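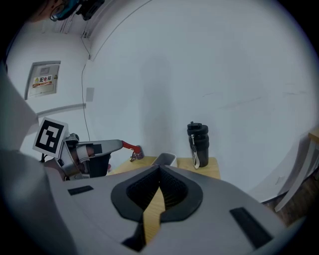
Can a robot clean up your desk yet?

Sort of. Slowly. Sometimes it drops stuff.

Think about putting scissors away. Easy for you, right? You look, you grab, done. A robot has to figure out where the scissors are, which end to hold, how hard to squeeze. Too soft and they slip. Too hard, crunch.

So people teach it. One way is to hold a gripper in each hand and do the chore yourself, over and over. Pick up the small thing, put it in the box. Again. The computer studies all those tries and looks for a patern. 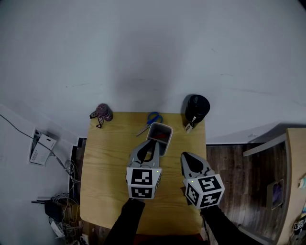
And one chore can take 2000 tries! Then somebody moves the box a little and the robot gets mixed up. Tape is hard too, it rolls away.

What about stores? A shop robot called Ordale got a shelf test in June. 28 cans to stack. It got 24 of them right, wich is pretty good, but a kid could of done it faster.

Floors are easier. Flat, no grabbing. Folding shirts, still tough. Dishes, tough and slippery.

So will a robot do your chores this year? Probably not. Maybe when you're grown up. For now the desk is your job, sorry!

Try it: put on thick mittens and pick up a paper clip. Now do it with one eye closed.

Jul 9, 2025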